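The long way to Plarnow

I have wanted to walk the Somogyi loop for years, mostly because of a postcard. It was pinned above the copier at my first office job, a ridge with a skinny white path running along it and SOMOGYI LOOP in orange letters, and I stared at it every time the copier jammed (so, a lot). Last September I finally went. I've been boring my friends with it ever since, so now it's your turn!

Getting there first. You take the train to Diltis, which is the end of the line, and then the 721 bus up the valley. The 721 runs when it feels like it. The timetable at the station had been updated with a ballpoint pen, and the bus I was aiming for had a line through it, so I sat on a bench with a cheese pastry and read the same page of my book over and over. The pastry was great, by the way. Flaky, salty, still warm. If you get stranded in Diltis, there are worse fates.

The loop takes most people 5 days. I'd given myself 7, since I'm slow uphill and I like a long lunch. I'd also never walked more than a weekend on my own before, and I had a whole plan in my head where I would think deep thoughts on the ridge. What I thought about on the ridge was soup. Also whether I'd locked the back door, and a song from a carpet commercial that I will not name here because then you'll have it too.

Day one is forest, all of it climbing, and I won't pretend I loved it. The path goes up in short mean zigzags and every time I thought I'd reached the top there was another bend. But then you come out at the first hut and the whole valley is lying there with its little red roofs, and I dropped my pack and ate an entire bag of dried apricots. Do not eat an entire bag of dried apricots.

Day two was the good one. That's the postcard stretch, and it really does look like the postcard, white path and all. I had it nearly to myself. There was wind, but the friendly kind, and I saw a fox trotting along way below me like it was late for something. I took my lunch behind a big rock and stayed there for two hours. I regret none of it.

Then it rained. Day three, day four, and a good part of day five. My jacket, which had cost me 200 dollars and came with a booklet (a booklet!) about its many layers, gave up before noon. I walked with my hood pulled down to my eyebrows and saw nothing but my own boots. At the Zutidik hut I hung everything I owned over the stove along with everything everyone else owned, and we all sat there in our long underwear playing a card game whose rules I never understood. I won twice. It was one of the nicest evenings I've had in ages, and I couldn't tell you the name of a single person in that room.

A few things I'd do differently, if you're thinking of going:

Take fewer clothes and more socks. I carried a second sweater the whole way around and never put it on.

Book the Zutidik hut early. It's small, and the next one is a long slog farther on.

Bring cash for the bus. The driver looked at my card as if I'd handed him a leaf.

Fill up before the ridge. There's a spring marked on the map and in September it was a damp patch with some moss. I'd gone easy on my tea that morning, luckily, so I had enough, but it made for a thirsty afternoon.

On the last day the sun came back and I strolled down into Plarnow with my socks pinned to my pack. It's a sleepy town with a fountain and one cafe, and I had the soup I'd been dreaming of since the ridge. Potato, with dill. I had it again for dinner.

I'm going back next fall, the other way around this time, so the mean zigzags will be downhill. My knees have been informed. Before then I want to sort out my gear properly, patch the pack, and find out if anything can be done about that jacket. If you know a good waterproofing spray, please leave it in the comments.

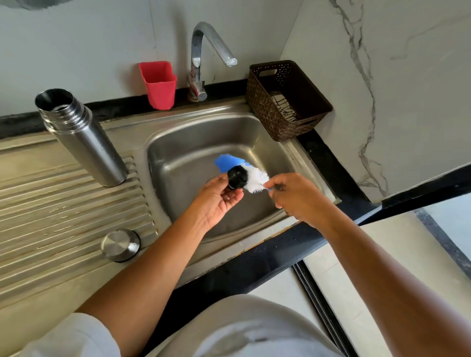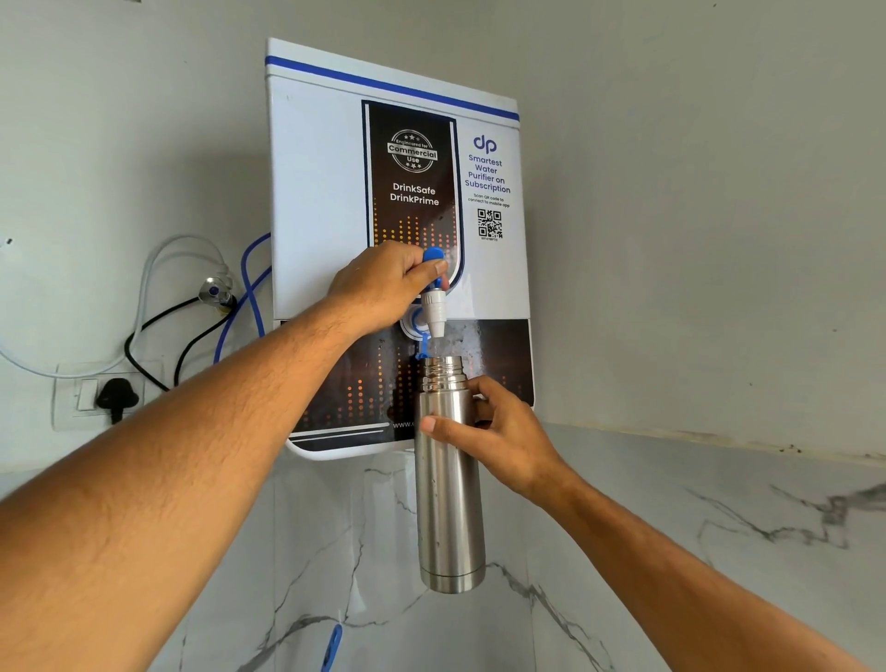
A cap getting a scrub at the sink, and a steel flask under the purifier tap.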